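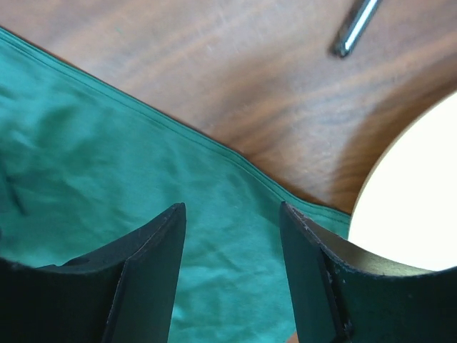
Household robots: common questions

Can a robot fold laundry yet?
Small flat things, yes, if you can wait. Karo folds a hand towel in 2 minutes. Shirts are still hit or miss.

Why is cloth so hard?
It never lies the same way twice. The gripper has to find a hem and pick up one layer - two layers spoil the fold.

How often does it get it right?
In our January trial it finished 44 of 50 towels without help.

Can it clear a table?
Cups and plates, mostly. It still drops thin cutlery.

Can I buy one?
No. Karo is a test unit at our Nolberg shop. Questions go to Meenakshi Rana.

Last updated May 28, 2018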